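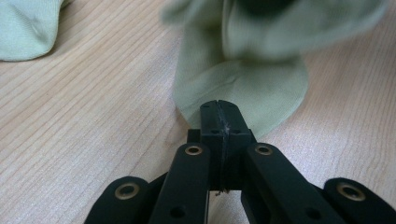
January 31, 2018

Walked out to the Kusach landing this morning to look at the ice before the month was over. Four degrees when I left the house and no wind until I got past the feed store. The snow had blown off the middle of the lake and left the ice bare, and close to shore it was a pale grayish green, very near the color of the cloth on my table, with the same light shadow along the creases where it had pushed up against the bank. Farther out it went dark. I stayed on the first stretch by the dock and did not go past the stakes. The sign at the landing still says to check thickness yourself, same sign as last year, with a new screw in one corner.

Two trucks were parked at the turnaround and there was one shanty, a red one, down toward the Irley side. I used to know whose was whose by the paint, but that was when people kept the same one for twenty years. There was a sled track going out to it and coming back. The ice made its noise a few times while I stood there, the long low one that travels. The dog did not care for it and wanted to go back up to the road.

Took the lower path home. The culvert is frozen solid on the uphill end and water has started going around it and over the path, so there is a sheet of ice maybe as long as a car. I went through the brush to get by and now have burrs in both gloves. I should call the township about it. I said that last winter too, and then it thawed.

Called about the furnace when I got in. Urnetti can come Friday week... no, they called back at noon and can come tomorrow after lunch. The man on the phone asked what it was doing and I told him it lights, runs 2 minutes and quits, then lights again. He said that could be the flame sensor. I told him I cleaned it with steel wool in November. He said that was fine and they would look at it anyway. The visit is $96 before parts. Last time it was $70, but I looked that up in the old book and last time was a good while ago.

The house stays at 62 if I leave the bedroom doors shut and use the stove in the front room. I have been burning the ash from the tree that came down at the corner of the lot. It splits well in this cold. I brought in enough for two nights and stacked it by the back door, and swept up after, and then the dog lay down in what I missed.

Lunch was the last of the bean soup and the heel of the rye. Need bread, eggs, lamp oil, dog food, stamps. Takeda's had eggs marked down on the end shelf when I was in there but I already had a full carton at the time. They are moving the hardware aisle again. I could not find furnace filters and had to ask, and they were next to the canning jars.

Wrote up the January weather after lunch, while there was still good light from the south window. Coldest morning was 11 below, the second week. Snow on the ground every day. The thaw in the third week took the depth down but never to bare grass, except under the spruces. First chickadee doing its spring call was this week, which is earlier than I have it for last year. I copied the figures into the long notebook and it took up the last of the page, so February starts clean on the right hand side.

I also went back through the old pages for ice-out on the Kusach. The earliest I have is the end of March. The latest is April 30, and that year I still had the storm windows on in May. Going by how it looked this morning I would say the middle of April, but I have guessed wrong more years than I have guessed right, and I put the guess down in pencil.

Seed order is not done. I have the catalog marked up for beans, onions, and the short carrots. No squash this year.

Wind came up after supper, out of the northwest. Furnace has cycled four times since I sat down to write. Left the kitchen tap dripping and put the extra quilt on the bed.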